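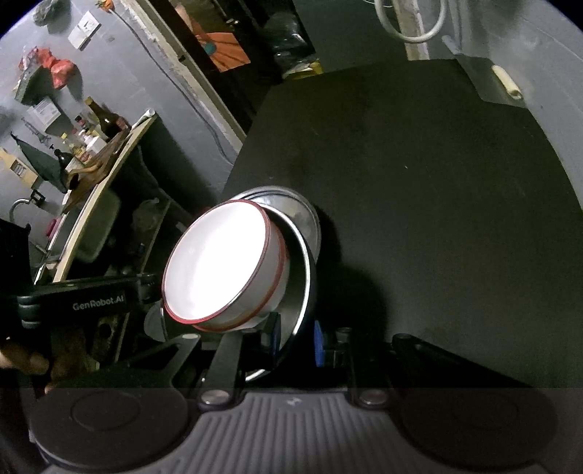 Uma tigela branca de borda vermelha encaixada numa tigela maior de aço inoxidável.

Como se guardam as tigelas? Os materiais da cozinha explicados às crianças
Serviço Educativo do Museu Panska
13 de dezembro de 2019

Em quase todas as cozinhas existem tigelas de vários tamanhos. Quando uma tigela pequena entra dentro de uma grande, dizemos que as duas ficam encaixadas. Encaixar é uma forma muito antiga de poupar espaço, e continua a ser usada nas casas, nas escolas e nos restaurantes.

O presente texto destina-se a leitores entre os sete e os dez anos e pode ser lido em casa ou na sala de aula. As palavras difíceis são explicadas no fim.

Por que razão umas tigelas encaixam e outras não?

Para que o encaixe funcione, a tigela de dentro tem de ser mais estreita do que a de fora. A forma também conta. Uma tigela que é larga em cima e estreita em baixo desce com facilidade para dentro de outra. Um frasco, que costuma ter a boca apertada, não recebe outro frasco do mesmo tamanho, e por isso os frascos arrumam-se lado a lado, numa prateleira.

Duas tigelas iguais também se podem empilhar, mas a de cima fica um pouco mais levantada. Se a pilha for muito alta, pode cair. No Museu Panska, a coleção de cozinha reúne 532 peças, e as mais pesadas são sempre colocadas por baixo.

O que é o aço inoxidável?

O aço é feito sobretudo de ferro. O ferro, quando apanha água e ar durante muito tempo, ganha ferrugem, que é aquela camada castanha e áspera que se vê nos pregos velhos. Para o evitar, junta-se ao aço outro metal, chamado crómio. O crómio forma à superfície uma película tão fina que não a conseguimos ver, e essa película protege o que está por baixo.

A palavra «inoxidável» quer dizer «que não se oxida». Na prática, este aço resiste muito bem à ferrugem, embora também precise de ser lavado e seco com cuidado.

Quando está polido, o aço inoxidável reflete a luz. O brilho de um prato de metal é mais forte nos pontos em que a luz bate e volta para os nossos olhos. Se a superfície tiver um desenho em relevo, com pequenos triângulos ou losangos, cada face fica virada para um lado diferente e brilha à sua maneira.

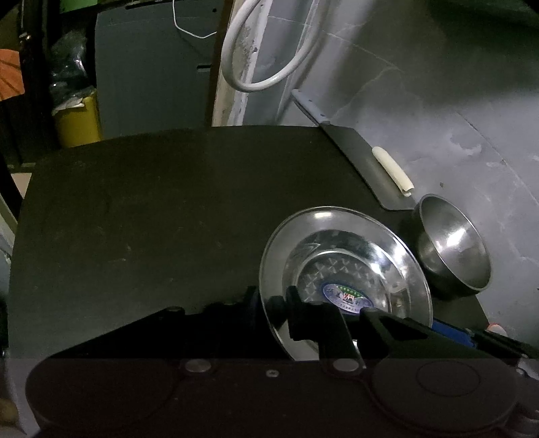 Experiência: o espelho torto

Material necessário: uma colher de sopa de metal, bem limpa.

1. Segura a colher pelo cabo e olha para a parte de trás, a que é arredondada para fora. A tua cara aparece direita, mas mais pequena.
2. Vira a colher e olha para a parte funda, com o braço esticado. A tua cara aparece de cabeça para baixo.
3. Desenha num caderno o que viste de cada lado.

Esta atividade foi preparada por Casimiro Esteban e realizada em setembro com 174 alunos das escolas de Treltov.

Pequeno vocabulário

Crómio: metal que ajuda o aço a resistir à ferrugem.
Polido: alisado até ficar brilhante.
Relevo: desenho que se sente com a ponta dos dedos.
Rebordo: parte de cima de uma tigela ou de um prato, a toda a volta.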